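Headboard

A headboard is an upright panel fixed to the head of a bed. It may be attached to the bed frame, mounted on the wall, or left standing on its own between the two. A matching panel at the other end is called a footboard, and many beds have only one of the pair.

History

Early headboards served mainly to keep the sleeper away from cold walls and drafts. In houses without central heating, air cooled by the outer wall sank to the floor, and a thick board kept some of it off the pillow. Carved and painted boards were also a sign of wealth, and beds were often listed by name in wills. As heating improved, the panel was kept for looks and as a back support for reading or sitting up.

Construction

Wooden headboards are made either as a solid panel or as a frame holding slats or spindles. Metal ones are usually built from tubing or bar. An upholstered headboard has a stiff backing covered with padding and then with fabric or leather. The cover may be left plain, buttoned, or stitched into channels. Channel stitching divides the padding into parallel strips, which can run up and down or from side to side. Vertical channels tend to make a low headboard look taller.

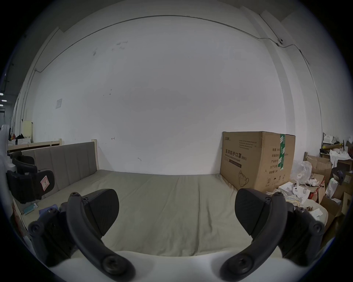 Upholstered headboard with vertical channel stitching and a light wooden post

Most headboards that are fixed to the frame are joined by bolts through slotted legs, so that the height can be changed to suit the mattress. Wall-mounted types hang on a pair of interlocking strips known as a French cleat. The furniture maker Marcelino Calvo, working in Fultside, used a cleat 2 inches deep for his padded boards and sold the covers separately under the name Cinura.

Size

The width normally follows that of the mattress, with a small allowance on each side. Height varies a great deal. Low designs rise 12 inches above the mattress, while hotel models may reach the ceiling.

Care

Fabric covers are vacuumed with a soft brush. Wood is wiped with a dry cloth, and loose bolts are the usual cause of creaking.

See also

Bed frame
Footboard
Four-poster bed
Upholstery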